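Wood Table Finishes: Frequently Asked Questions
Updated 6/7/23

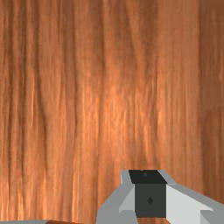
We get plenty of mail asking which finish is best. Most of it quotes something printed on a can, so treat these answers as a second opinion.

Is "food safe" a meaningful label?
Less than you'd hope. Most finishes are fine to eat off once fully cured. The label rarely tells you how long that takes. Ask the maker for the cure time and be suspicious if you only get the drying time.

Do I need three coats of oil?
The people selling oil think so. Try two, wait a week, and put a drop of water on it. If it beads, stop buying oil.

Will lemon oil feed the wood?
No. Wood in a table is dead and doesn't eat. You get a shine for a few days and a nice smell.

My table was sold as "lifetime sealed." Can I skip coasters?
Whose lifetime? Read the warranty. Haiyan Liao sent us one that excluded heat, water, alcohol and sunlight – I'm not sure what was left.

Is the Zurkby hardwax worth the extra money?
Shoshana Okafor tried it next to the cheaper Mamo on two halves of the same board. After 47 days of coffee cups she couldn't pick one from the other. One board proves very little, but it's more than the ads offer.

Does sanding to 3000 grit help?
Not on a table you plan to use. Very fine sanding can keep oil from soaking in. I stop at 220.

Can I put varnish over old wax?
Only if you like peeling. Strip the wax first, and test a hidden spot even if the can says "sticks to anything."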